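Ranmont Holders' Circle
Frequently asked questions for small shareholders
Last revised 10 June 2019

We are a loose association of people who own a little of Ranmont and would like to be told things. These are the questions that arrive most often, tidied for spelling and, in a few cases, temper.

Who runs the Circle?

Keerthana Chowdary answers the mail and Sreekumar Pai keeps the member list. Both hold Ranmont shares, neither works for the company, and neither has been invited to lunch by it.

What does Ranmont do these days?

A fair thing to ask of a company you part own. It began as an insurer in Omville, selling fire cover to shopkeepers. It still does that, and it also owns a savings bank, a furniture maker called Halim and most of a ferry line. The annual report calls this "a family of complementary strengths." We have read the report twice and would like to meet whoever introduced the ferries to the sofas.

Who controls it?

Subbarao Nambiar, chairman, through a private vehicle named Cullow. Cullow owns 36 percent of the ordinary shares, and no other holder comes close. That is short of a majority, but most small holders don't vote, so on the day it works like one. Mr. Nambiar gives few interviews. In the last one he described himself as "only a custodian," a word that covers a lot of ground.

Is Cullow a listed company?

No. You can't buy shares in it, and it publishes the minimum the law asks for, generally near the last hour the law allows.

I own 12 shares. Is there any point in my voting?

Yes. Ordinary resolutions pass on the votes cast, so every share that stays home makes Cullow's block a bit larger. Special resolutions need three quarters of the votes cast, and there a modest crowd of small holders can be a real nuisance. We recommend it as a hobby.

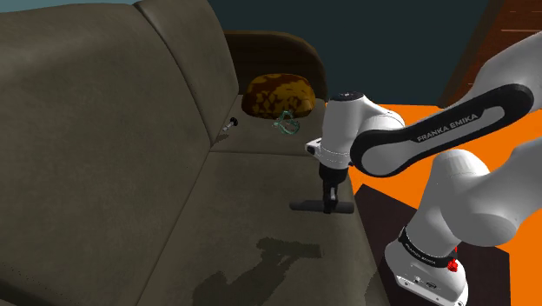 THE HALIM QUESTION

Why does an insurance company own a sofa maker?

The official answer is that Halim was bought for its land. The factory sits on a large plot beside the Omville rail yard, and the board told holders at the time that the site would be "unlocked." It remains locked. Meanwhile Halim goes on making sofas, and by all accounts decent ones, at a margin that would embarrass a lemonade stand.

Is Ranmont going to sell it?

The board says the business is "under review." It has been under review through two finance directors. Muthu Ramasamy, the present one, told the March meeting that he expected a decision "in due course," and then took a long drink of water.

What is the activist fund asking for?

The fund is run by Ngân Kim, who wrote an open letter asking Ranmont to do the following:

Sell Halim and the ferry line.
Separate the savings bank and list it on its own.
Put two more independent directors on the board.
Explain the aircraft.

The company replied to the first three points. We'd also be interested in the fourth.

Does the Circle support the letter?

Members are split, so we take no position on the breakup. We do support the independent directors. The current independents include the chairman's former tutor and a man who once sold him a house, and while both may be people of iron judgment, it would be nice to have someone who had to be introduced.

Would a breakup raise the share price?

Possibly. The argument is that the parts are worth more apart, as with a used car. The argument against is that the savings bank borrows cheaply on the strength of the group's name, and might pay more on its own. Anyone who gives you an exact figure is selling something – most likely a report.

VOTING AND MEETINGS

How do I vote if my shares are held through a broker?

Ask the broker for a voting instruction form, and ask early. Some brokers have it on their website under "corporate actions," some keep it in a drawer. The broker's deadline falls before the company's, often by several days, and a form that arrives between the two counts for nothing.

Can I attend in person?

If your name is on the register, yes. Bring photo ID and the attendance card that comes with the notice. If a broker holds your shares, you'll need a letter of representation, which takes a while. The meeting is held at the company's head office in Omville. There is coffee beforehand and none afterward, by which time you will want it.

Can I ask a question from the floor?

You can, provided it relates to the business of the meeting. Keep it short and put it in one part. Multi-part questions get an answer to the easiest part, delivered warmly and at length. You may also submit questions in writing, and these are sometimes grouped with similar ones until the sharp edges have worn off.

Can small holders put forward a resolution of their own?

Ranmont's bylaws require the signatures of 500 registered holders. The Circle has 1,018 members, but many hold through brokers and don't count as registered for this purpose. Sreekumar can tell you which kind you are. He would be delighted to be asked.

JOINING US

What does membership cost?

Nothing. We once discussed a fee and found that collecting it would cost more than the fee.

Do I have to own a minimum number of shares?

One will do. We ask for a recent statement with the account number blacked out. Please black it out before you send it.

Will you tell me whether to buy or sell?

No. We aren't licensed to advise anyone, and if you saw how some of our own portfolios have done you wouldn't press the point.

How do I leave?

Reply to any newsletter with the word "remove" in the subject line. Selling your shares doesn't take you off the list automatically, and several former holders have stayed on because they want to find out what happens with the ferries.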